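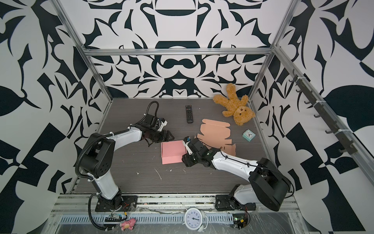
Cable care on a two-arm cell

lostlow_dan
9/23/18
Hi everybody! I look after a two-arm cell (both arms on the front rail, patterned walls on three sides) and I'd love to hear how you all dress your cables. Ours are zip-tied along the white links on the left arm, with a loop of black conduit at the wrist. I re-seat everything every 12 days, and I still get wrist dropouts when the arm folds back hard.

Sesik49
Welcome, and what a nice tidy question! I'd bet your ties are too tight. Leave enough play to slide the conduit with a fingertip, and give that loop a bit more length.

nwachukwu_bench
I'm going to disagree with my good friend Sesik here. A longer loop snags, and then you lose a whole afternoon. I'd look at the connector end first. Are your boards still sitting out on the front ledge by the cable tray?

lostlow_dan
They are, with the plastic sheet partly over the tray. Grippers raised, so you can see how the loops hang:
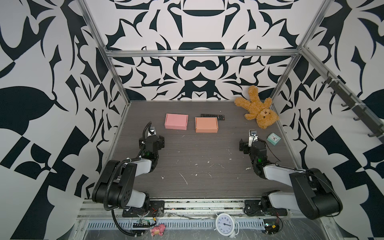

What I'd do, in order

Pallavi Rajput
1. Power down and support both forearms by hand.
2. Wiggle each plug at the boards.
3. Snip only the tie nearest the wrist, then fold the arm slowly and watch the conduit.
4. Vacuum those white flecks off the floor while you're in there, bless you.

Sesik49
Fine, plugs first, but I'm standing by my loop!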